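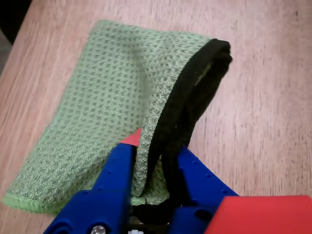 Linen Room Attendant, Part Time

Home | Jobs | Locations | Contact

Posted 3/10/24
Ref. 2875

Clulta runs guest laundry for small inns and rental cottages in the Lutton area. We are hiring two part-time attendants for the linen room on Drakley Street. The job is mostly folding: kitchen towels, bath towels, napkins and flat sheets.

What you will do

- Sort clean towels by type and size. Waffle-weave microfiber goes in its own stack and is never mixed with cotton.
- Fold kitchen towels on the table, in half and then in thirds, with the hem turned in. Edges should line up and bound edges should lie flat with no twists.
- Pull anything with a stain, a loose thread or a torn binding and put it in the repair bin.
- Pack orders by the sheet for each property and label the bags.
- Wipe down the tables at the end of the shift.

What we ask for

You need to be able to stand for most of a five-hour shift and lift a full bag of towels. You should be able to read a packing sheet in English. Laundry experience helps, but we train new people on the job. Unscented hand cream only, please. It marks the microfiber.

Hours

Mornings, five hours per shift. Extra shifts come up in November when the Ekwueme Inn changes over its winter linens. Shifts are posted two weeks ahead.

How to apply

Fill out a form at the front counter, 351 Drakley Street, Lutton, or leave your name and phone number in the mail slot after closing. Put the reference number on the form. Applicants we call in will do a short paid folding trial.

Share | 5 shares | 2 comments

This site uses cookies. By continuing to browse you accept our cookie policy. OK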